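Ticket 265, Biltside site, opened Wednesday
Status: monitoring

Label printer drops off the network after a long batch. Jobs under 400 labels finish. Jobs near 1,000 stall at a random point and the queue shows "offline" until the power is cycled.

Checked so far:

- Swapped the patch cable. No change.
- Moved the printer to switch port 4. No change.
- Pinged the printer during a stall. Replies stop, link light stays on.
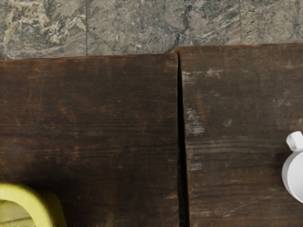
The DHCP lease on the Grododow server was set to almost an hour. The stall lines up with the renewal in two of three logs. Set a reserved address and restarted the spooler.

Kovalchuk driver left at the current version for now. Don't update it until the batch test is done, or the results can't be compared.

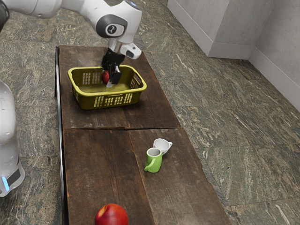 **Category:** Printing / Network

Full batch rerun from Grinton finished without a stall. Second rerun is queued for the night shift. Keep the ticket open until that log is attached.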